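Small Business Operations, Lecture 4
Stock control: when to order and how much to keep

Before you read
These notes follow the lecture but they are a little longer. The parts on forecasting are left out, you will get them together with Lecture 5. Please bring a calculator to the seminar, the one in the telephone is enough.

1. Why a small firm needs a rule

In a shop with one owner, ordering is often done by memory. The owner walks past the shelf, sees that the boxes are few, and writes an e-mail to the supplier. As long as the same person sees the shelf each day and the supplier is quick, such a system can live for many years. It becomes weak when the owner goes on holiday, when a second storage place is opened, or when the supplier moves to a longer route.

Our case firm is Mutska, which sells loose tea in tins. The tins come empty from the supplier Hutness and are filled by hand. Tea is bought fresh in small lots, so it gives few problems. The tins are the problem. They take a lot of space, they come slowly, and without a tin there is no sale.

We say that a rule for ordering must answer two questions:
When do I place the order?
How much do I order at one time?

Students like to begin with the second question since there is a famous formula for it. I ask you to begin with the first. A firm that orders the wrong quantity pays somewhat too much for storage or transport. A firm that orders at the wrong time has no goods.

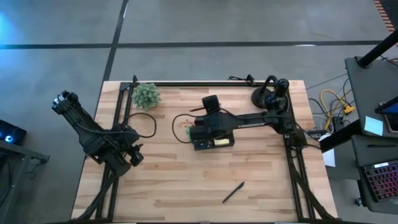
2. Words we use

Stock on hand: what is physically in the building and can be touched.
Reserved stock: the part of the stock on hand which is already promised to a customer.
Available stock: stock on hand minus reserved stock.
Stock on order: ordered from the supplier but not yet received.
Lead time: the number of days from placing the order until the goods are on the shelf and ready for use. Please note "ready for use". If Mutska must wash and check the tins before filling, then washing and checking belong to the lead time.
Safety stock: an extra quantity we keep for the case that demand is higher, or delivery slower, than normal.

In the books of other authors you will find "free stock" for available stock. In the exercise sheets I use only "available".

Example. Mutska has 1,631 tins on hand. A hotel chain has a firm order for 510 of them. The available stock is then 1,121 tins. If the owner looks only at the shelf she believes she has much more time than she has. Many firms with good software still make this mistake, for the reason that the reservation is written in an e-mail and never comes into the software.

3. The reorder point

The reorder point is the level of stock at which we place a new order. In the simplest form:

reorder point = daily demand x lead time

Mutska uses 30 tins each day. Hutness delivers in 17 days. So we get

30 x 17 = 510 tins

That it is the same number as the hotel order in section 2 is chance, please do not search for a connection.

With the simple form, the last tin is used on the day the new tins come in. It works only if each day is the same as the one before. We therefore add safety stock:

reorder point = (daily demand x lead time) + safety stock

How big should the safety stock be? There is a statistical method, and you will meet it next year. For a small firm with little data I recommend the method of the worst reasonable case. We ask the firm two things: what is the highest daily use you have seen over a longer period, and what is the longest lead time you have seen? For Mutska the answers were 36 tins and 20 days.

36 x 20 = 720 tins
720 - 510 = 210 tins of safety stock

The reorder point becomes 720. You see that I took both bad things at the same time, high demand and late delivery. Is it too careful? For tins, which are cheap and do not spoil, I find it acceptable. For fresh cream it would be a very bad idea.

A remark on what to compare with the reorder point. We compare the available stock plus the stock on order, and never the stock on hand alone. If you forget the stock on order, you will place a second order the next morning, and a third one the morning after. In one student project in April this happened in the spreadsheet, and the imaginary warehouse was full before the lunch break. 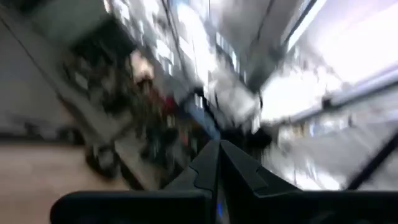 Wanting Xu asked in the lecture whether the safety stock should be counted as stock we are allowed to sell, or whether it must stay untouched on a separate shelf. It may be sold. The safety stock is not a museum. If it is never touched in several years, it is probably too large. If it is touched in each order cycle, then the daily demand or the lead time in our formula is out of date and has to be measured again. A separate shelf can even do harm, because goods on it become old while the newer goods are being sold.

She also asked what to do if demand is seasonal. The short answer: use a different reorder point for the season, and change it one full lead time before the season starts. For Mutska, if the Christmas sale begins on the first day of December, the higher reorder point must be active 17 days earlier. The longer answer comes in Lecture 5.

4. Continuous and periodic review

With continuous review, somebody or something knows the stock level at any moment. Each movement is booked, and when the level goes to the reorder point, an order is placed the same day.

With periodic review, we look at the stock at fixed times and fill up to a target level. Between two reviews we know nothing. The time between two reviews must therefore be added to the lead time:

target level = daily demand x (lead time + review period) + safety stock

If you prefer the worst reasonable case, take the high demand and the long lead time, and leave the safety stock out, as it is already inside. With a review period of 10 days Mutska gets

36 x (20 + 10) = 1,080 tins

So the comfort of looking less often is paid with more stock. Whether this is expensive depends on the goods. A dealer in bicycles will feel it in his bank account, a dealer in paper clips will not. 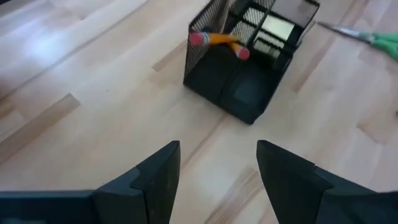 Periodic review has one big advantage which the textbook mentions only shortly. Several articles from the same supplier can be ordered together. Hutness makes tins in many sizes, and the transport costs the same for half a pallet as for a full one. With continuous review each size reaches its reorder point on its own day, and Mutska would pay for transport again and again. In practice many firms use a mixture: they review at fixed times, but for two or three critical articles they also keep a reorder point.

The two-bin method
It is the oldest form of continuous review and needs no computer. The goods are in two bins. You take from the first one only. When it is empty, you place the order and begin with the second. The second bin must hold the quantity of the reorder point. For screws, labels, tape and other small material it works very well. It fails when workers take from both bins, and it fails also when the empty bin is put away in a cupboard and the card in it is forgotten.

5. Counting

The formulas are only as good as the number we put in for stock. The stock in the records and the stock in the building will differ after some time. Typical reasons:

goods taken without booking (samples, gifts, repairs)
goods booked twice on arrival
damaged goods thrown away and not written off
confusion of units, for example one carton booked as one piece
returns put back on the shelf but not into the records

The confusion of units is the most dangerous in the list, because the error is large in one single step. The wholesaler Saxena, our second case, had for a whole winter a wrong figure for its shipping labels. The labels are sold under the name Sendum in rolls, and the rolls come in boxes. The office booked boxes, the packing room booked rolls. Both were working correctly in their own opinion.

There are two ways to count. In the full count everything is counted at once, normally at the end of the business year, and the work stops during the count. In the cycle count a small part of the articles is counted each week, so that every article has its turn over the year. Important articles can have several turns.
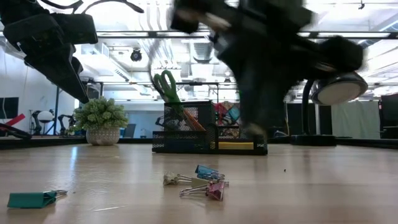
For the cycle count we need to decide which articles are important. The common way is the ABC analysis. You multiply the yearly use of each article by its price, sort the list from high to low, and divide it into three classes. Class A is a small number of articles with most of the value. Class C is a great number of articles with little value. I would add one correction by hand: an article which can stop the whole business belongs in A even when it is cheap. By value, the Sendum labels are a typical C article. But without labels no parcel leaves the house.

Rules for the count itself:
The person who counts should not see the book figure before.
Goods which arrive during the count are kept apart until it is finished.
If the difference is large, a second person counts again before anything is corrected.
Write down the reason for the difference, if it is known. "Unknown" is an allowed answer.

6. Exercises for the seminar

6.1 Mutska finds a second supplier with a normal lead time of eight days. The price per tin is higher. Calculate the new reorder point without safety stock. Which further information do you need from the supplier before you can calculate the safety stock?

6.2 The owner wants to review every 20 days in place of every 10. Calculate the new target level with the worst reasonable case, and explain in two or three sentences to the owner what she gains and what she loses.

6.3 Suggest one simple measure by which Saxena could avoid the confusion of rolls and boxes. It should cost no money.

6.4 Find in your own home one article for which you already use the two-bin method, perhaps without knowing it. How large is your second bin, in days?

Please write the solutions of 6.1 and 6.2 with all steps, also the easy ones. For 6.3 and 6.4 half a page together is enough. Reading for next time: the chapter on moving averages, without the appendix.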